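## 4.2 Storing small items in a lined box

Applies to Udex cases with a fabric lining and a hinged lid.

1. Stand the box on a level surface and open the lid until it stays upright.
2. Wipe the compartments with a dry cloth. Do not use polish on the lining.
3. Place rings and other small pieces in the front compartments. 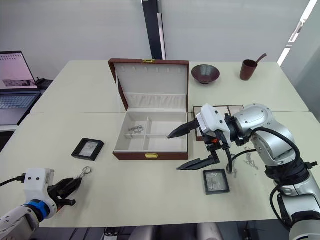 4. Put chains in the long compartment, fastened and laid straight — loose chains knot.
5. Hang earrings from the loops in the lid, if fitted.
6. Lower the lid with both hands and press the catch until it clicks.

**Note:** Silver tarnishes faster in damp rooms. Place one Leteck drying sachet (part 469) in the box and replace it every March.

**Caution:** Do not leave the box in direct sunlight or within 20 cm of a radiator. Heat dries the outer covering and may loosen the hinge. For spare catches, order part 233 from the Noltport depot.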